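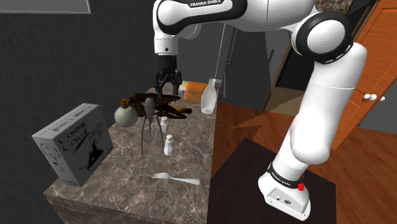

Search the help pages Go

How do I get a turmeric stain out of a pale benchtop?

Hi everyone, hoping someone can save me from myself. We've been renting in Dorkevcombe since September and the kitchen has a lovely light stone bench. I was making my aunt's dal for the neighbours, put the spoon down beside the stove, and then got talking and forgot all about it. By the next morning there was a yellow mark the colour of a school bus. I've tried dish soap and a damp cloth, and it's faded a little, but it's still there every time I put the kettle on. I don't know what kind of stone it is and I'm nervous about using anything harsh. Any ideas would be so welcome!

Hema Venkataraman

3 comments - Share

Arlindo Moura

Oh, you poor thing, I've done exactly the same with a curry puff. Please don't reach for vinegar or lemon until you know what you've got, as real marble will go dull where the acid touches it. What worked on mine was a paste of baking soda and water, about as thick as peanut butter, spread over the mark and covered with cling wrap overnight. Wipe it off gently in the morning and have a look. I had to do it twice, and the second go took nearly all the colour out. Try a hidden corner first - behind the toaster is my favourite spot.

Helpful (19)

Henryk Czerwiński

bleach. worked on my laminate

Helpful (1)

Rekha Mudaliar

I'd go easy on the bleach, Henryk, it's not kind to every stone! Hema, do ring your property manager before you try anything stronger than Arlindo's paste. Ours had the benchtop details on file and sent them through by lunch. The other thing I'd say is that turmeric fades in sunlight, so if your bench is near a window, leave the blinds up for a few days and see how you go. My mother did this with tablecloths her whole life, pegged out on the line with the yellow side up, and I've had a faint patch on my own bench disappear the same way. I keep a saucer by the stove for the spoon now, too.

Helpful (20)

We use cookies to remember your settings. Accept - Manage choices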